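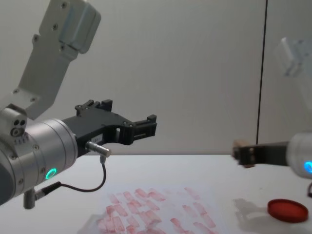
By Roos Wouters

PLESBERG, March 2019 – Nimville has published the service routine for its two-arm stamping cell, covering the grippers, the cables and the checks made before each run. The guide is free to download and replaces the notes shipped with the cell last May.

The cell has two arms that face each other across a white table. A sheet of paper goes between them, and the rows of red marks on it show the technician how evenly a block is being pressed. Pale marks at one end of a row usually mean the gripper needs leveling.

Grippers are to be checked every 3,000 cycles. The technician parks both arms, tightens the finger screws, wipes the pads and looks over the cable where it leaves the connector. It should hang in an easy loop with enough slack for the wrist to turn.
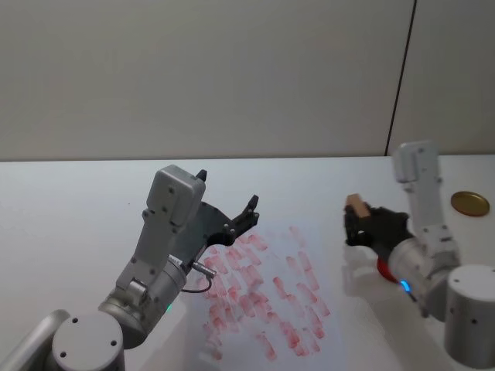 A full check takes 37 minutes and needs one person. Blocks are gripped low so that the fingers stay clear of the paper, and grip force is set again whenever a block is changed. Penus, the control software, keeps a log of each setting and can restore up to 3 earlier ones.

Spare pads and cables are stocked by Cruzado, Nimville's parts supplier. Orders placed through the service desk should include the serial number of the cell.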